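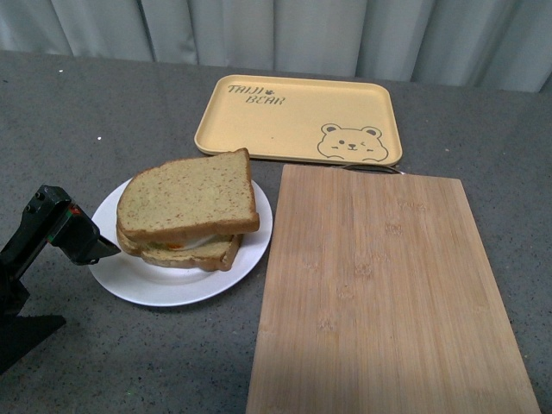
Barredo Lunch Counter: progress report to the Bretlow Fund
22 Apr 2025
Prepared by Rhea Fajardo

1. Summary

The grant was given to set up a small lunch counter at the Barredo day centre and to run it until October. The counter is fitted and open. Sandwiches are served on five days a week. The main changes since our last report are the new worktop, a change of bread supplier and a decision about crockery. Spending is within the budget, apart from one item explained in section 5.

2. The counter

The old worktop had lifted at the join and could not be cleaned properly, so it was taken out during the winter closure. The new one is grey and speckled, with a curtain behind it in a pale grey-blue. We had first asked for a sliding screen, but Zanari, who did the fitting, could not get one to run straight against that wall. The curtain was cheaper and can be taken down for washing. We have a spare, which has still to be hemmed.

One practical point for anyone choosing the same surface: small white crumbs and specks do not show up well against the pattern when you are standing over it. The wiping-down routine now goes by the clock. The counter is wiped before opening, after the first sitting and at close, whether or not it looks as if it needs it.

3. Food

Bread now comes from Omero. The sandwich loaf is light brown with a darker crust, and the slices are large. Several of the older members asked for their sandwiches to be cut in half and this is done on request. White bread is kept in the freezer for those who prefer it.

Fillings are egg, cheese, ham, or tuna, with salad on the side when we have it. Hot food was in the original plan. We have put it off until the extractor fan has been inspected. The electrician has been twice and is waiting for a part.

We are still throwing away too much bread at the end of the week. The order has been cut once already and will be cut again after the spring holiday if the waste does not come down.

4. Plates and trays

Sandwiches go out on round white plates with a broad rim. The paper plates bought for the first month bent when they were picked up with one hand, and we have stopped ordering them.

We were also given a set of pale yellow trays with a drawing of a bear in one corner and the words TAIJI BEAR in the other. They are popular with the grandchildren who come in during school holidays, and some of the adults now ask for them too. They are shallow and take up little room on the counter. We had set aside money for plain trays and will not need it. I would like to move that amount to cleaning materials, if the Fund agrees.

5. Money

The worktop and fitting were budgeted at £2000 and came in at that figure. The curtain and rail were not in the budget and cost £200, paid from the screen allowance. Removal of the old worktop was charged separately at £20. We had understood it to be part of the fitting price, and I have asked Zanari for a corrected invoice.

6. Next steps

Extractor fan inspection to be completed.
Bread order to be reviewed.
Spare curtain to be hemmed.
Food hygiene refresher for the two newest helpers.
Final report and receipts to reach the Fund in October.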